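From: Kavitha Thampi
To: Gremley Makers list
Date: 2022-11-08
Subject: Re: [gremley-list] Who's going to the Curkska open house?

Ajith Reddy wrote:

> Hello all,
>
> I see the Curkska workshop is having its open house and they've listed
> "laundry folding by robot" on the program, which I would dearly love
> to see, but I'm on shift all day and can't swap it. If anyone from the
> list goes, would you please write up what they're running, how the
> grippers are made, and whether it looks like something we could try
> on our own bench? My kids want to know if it does socks.
>
> Also is there parking, or is it still the gravel lot?
>
> Ajith

Hi Ajith, and hi everybody,

I went! I took the early bus over with Ilango Subramaniam (the other Ilango, Ilango Rai, was already there helping set up chairs, so for once we had both of them in the same room and I spent the day saying "no, the tall one"). It's still the gravel lot, Ajith, and it's still got the big puddle by the gate, so wear the shoes you don't care about.

I'll try to keep this in some kind of order, but you know me.

The workshop had stations set out along the long wall, and the folding table was the one with the crowd. Tharun Marar was running it. He gave a talk every 30 minutes and let people lean in and ask things between talks, and he was very patient with a small boy who wanted to know if the arms could arm wrestle. (They can't, or at least Tharun wasn't going to find out in front of visitors.)

The setup is two hobby-size arms facing each other across a white table, blue printed housings with black servos, the sort of thing any of us could print parts for over a few weekends. Each arm carries its own camera on a black bracket. They call the project Feyisa. Tharun said it started as a summer thing between a couple of members and then kept growing, as these things do.

Now, the grippers, because that's what you asked about and it's what I was most curious about too. I had pictured rubber pads, or those ribbed soft fingers. What they've got is much homelier than that. The fingers are plain black pieces with blue tape wrapped over the upper part, and at the very end of each one there's a little fuzzy dark gray pad. Tharun said they tried bare plastic first and the cloth slid right out of it. Then they tried foam, which grabbed fine but wouldn't let go when it was supposed to. The fuzzy tips came out of somebody's scrap drawer, and they've stayed on ever since. They go through a pair every couple of weeks and the tape gets redone at the same time.

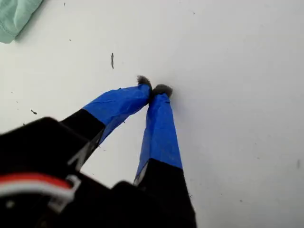

Ilango S. asked what I thought was the best question of the day, which was how the arm knows it has hold of one layer and hasn't picked up two. Tharun said it doesn't know, not in any direct way. There's no touch sensor in the fingertips. Everything comes from the cameras and from how the servos are behaving, and from the many, many folds that people have done by hand-steering the arms while the computer keeps a record. So when it picks up two layers by mistake, it may notice a second later that the cloth looks wrong, and try again, or it may carry right on and make a very peculiar parcel. I saw it do both, and I have to say the peculiar parcel got the bigger round of applause.

The hand-steering was the part I enjoyed most, and they let visitors have a turn. There's a second pair of arms you hold, with no real strength in them, and whatever you do with those the table arms copy. I thought I'd be good at it (I've folded laundry for a family of six, for heaven's sake!) and I was terrible. Your own hands are forever feeling the edge of the cloth without you thinking about it, and when you take that away you find yourself pinching at the air just above the sleeve like somebody trying to pick up a dime in mittens. It took me 3 tries to get hold of a hem. Ilango Rai walked up, took the handles and did a sleeve in one go, and he's been insufferable about it on the messages ever since, as some of you will have seen.

They were folding a T-shirt, a nice soft green one, for the whole day. I asked why the same shirt, and Tharun said that green shows up well on the white top and everybody can see what's going on from the back row. They do have a bin of other shirts they use on ordinary days. Dark ones are harder, stripes are harder than that, and anything with a hood is for next year.

The order they fold it in goes like this, as far as I could follow. I wrote it on the back of the program, so forgive me if a step has gone missing:

1. Shirt laid out flat by a person. They're quite open about this. Getting from a heap to a flat shirt is its own project, and they've put it off.

2. One side brought in toward the middle, with the sleeve coming along and ending up across the chest. The sleeve is what goes wrong most often, and when it does they let the arm have another try at it before anyone steps in.

3. The other side brought in the same way, so that you have a long narrow shape with the collar at the top. The collar likes to bunch up here, and Tharun says they've decided to live with that for now.
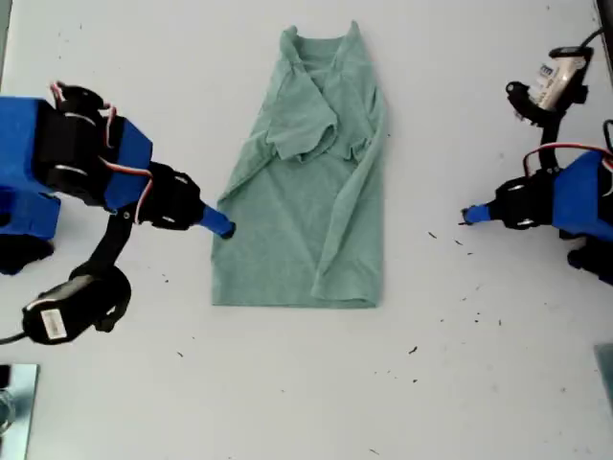
4. Bottom hem taken up to the collar. Both arms are supposed to work together on this one, and it's the nicest to watch when it goes well. It makes a sort of slow bow.

5. A pat to settle it. I asked if the pat does anything, and Tharun laughed and said it was in the recordings because the people steering kept doing it, so the arms learned it too. I've been thinking about that pat ever since. I do it myself with every towel.

A good run takes 2 minutes. I know that sounds like an age for one T-shirt, and a gentleman behind me said so quite loudly, but it doesn't feel long while you're standing there. You find yourself holding your breath for the sleeve.

Tharun's advice for anyone starting out, which I promised I'd pass along: don't start with a shirt. Start with a washcloth, one fold, and get that working on a plain tabletop with steady lighting before you go any further. They lost most of a month to the afternoon sun coming through the side window and throwing the cameras off. He also said to record more practice folds than you think you need. Their first batch was 60 and he described the result as "a robot that was fond of laundry in a general way."

Could we do it on our bench? I think we could do the washcloth. We've got the printer, and Ilango S. thinks the old Nonix computer in the back cupboard might be enough to run the arms, though he says the training part would have to be done somewhere else. The servos would be the big cost. I didn't like to ask what they'd paid, with a line of people behind me, but Tharun said he'd be glad to send over a parts list and to come talk to us some evening in November if we can find a date. I've told him yes on everyone's behalf, so please don't make a liar of me.

Other stations, very quickly, because this is already longer than I meant it to be. There was a pen plotter doing people's initials (mine came out lovely and it's on the fridge). There was a line-following cart that the children had more or less taken over by lunch. There was a talk on fixing old sewing machines that I missed, and I'm sorry I did. And there was very good lemon cake, which went fast.

Ajith, please tell your kids that it doesn't do socks. I asked specially. Tharun said matching them would be easy enough for the cameras but turning them right side out is beyond anything he'd care to promise. They're welcome to come to the evening when he visits and argue with him about it.

If you'd like the parts list when it comes, reply to me off list and I'll forward it. And if whoever borrowed the club's good calipers could bring them back before then, we're going to want them.

Warmly,
Kavitha

2 replies | 3 shares

Recent threads on this list
- Who's going to the Curkska open house?
- Calipers, again
- Spool of blue filament free to a good home
- Bench sign-up for November
- Sewing machine belt, where to buy?

Gremley Makers list | Contact the list owner | Unsubscribe | Back to top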